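The river came over the lower road at Prarnden in April, at 6 in the morning, and by noon the parish had opened the hall. I got there in the afternoon. The diocese had 2244 people registered in the valley by the end of that week, and 212 of them were sleeping in our two buildings.

I was put on the supply desk with Meenakshi Nadar. We wrote down what came in from Oruler and what went out. Blankets arrived first, then rice, then far too many shoes. What people asked for was diapers and phone chargers. Water was the worry until the second truck got through from Pokham. 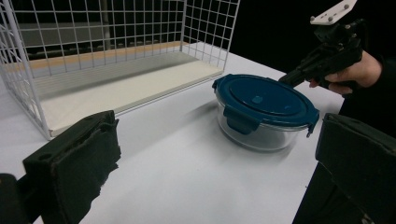
White wire basket on a white tabletop.

Hậu Vi kept the list of families who wanted a priest or a pastor to visit. It was a shorter list than I had expected. Most people wanted help filling in the claim forms first, so that is what the clergy did for several evenings, sitting on folding chairs with a box of pens.

The collection for Ezeani, where the damage was worse, is still open. Money is more use than goods now, as the store rooms there are full and the road only takes small trucks. Envelopes can be left at the parish office before noon. Please write "Ezeani" on the front, or it goes into the general fund.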